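Trutia Support
Ticket 581: Wrist view blocked by cloth during garment recording
Product: Dhanial hand kit, wrist camera
Site: Soltent, second-floor recording room
Priority: Normal
Status: Waiting on customer

Reported by customer

We are recording garment handling examples for the Cutinen set. The target is 50 accepted episodes per garment. The light items went through with no trouble. With the dark heavy one, the checker keeps rejecting episodes with "wrist view: low content." The other camera views pass. We restarted the recorder and reseated the wrist camera cable. No change.

Software is the September build. We have not changed the checker settings.

Support reply, 9:40 am

Please send one wrist frame from a rejected episode, taken while the garment is held, and the checker log for the same episode. Please also say how many episodes were rejected in the last batch.

Customer reply, 11:15 am

Log attached. 3 rejected in the last batch, all with the same garment. Frame below.

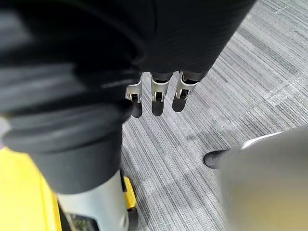

Wrist camera, dark garment held over the carpet.

Support reply, 1:05 pm

Thanks. The camera is working. The fingers and the carpet are both easy to make out, so this isn't a cable or exposure fault. The cloth takes up the top and left of the view, and the folds nearest the lens are blurred. The checker scores detail over the whole view, and large dark areas score low. Your log shows the score dropping under the limit for 2 seconds or more in each rejected episode, which is enough to fail it.

Please try the following:

1. Grip closer to the hem so less cloth bunches up near the camera.
2. Lower the garment before turning the wrist.
3. In the checker settings, change the wrist view rule from "reject" to "flag." Flagged episodes stay in the set and go to manual review.

Do not delete the rejected episodes. They can be scored again after the rule is changed, and partly blocked views are useful to the model if the grasp itself is good.

Customer reply, 2:30 pm

Rule changed to "flag." Rescoring now. We would still like a separate limit for dark garments if that can be done.

Support reply, 2:50 pm

Per-garment limits are not in the current build. Request logged and linked to this ticket. Please post the rescoring result here when it finishes.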